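Cleaning a Front Loader's Gasket

I put this job off for way too long, and then my towels started smelling like a pond (gross!). So now I do it once a month, right after the last load.

Open the door all the way and make sure you didn't leave a sock in the drum. Mix a little white vinegar with warm water, dip in an old rag and run it around the rubber ring.

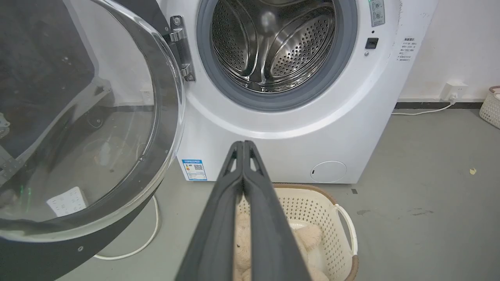 Pull the fold back with your fingers as you go, especially at the bottom, where all my lint and hair ends up. Dry it with a clean towel, then wipe the door glass too, both sides!

Last step, run a hot cycle with nothing in it. Mine takes 52 minutes. Leave the door open afterward so everything can air out.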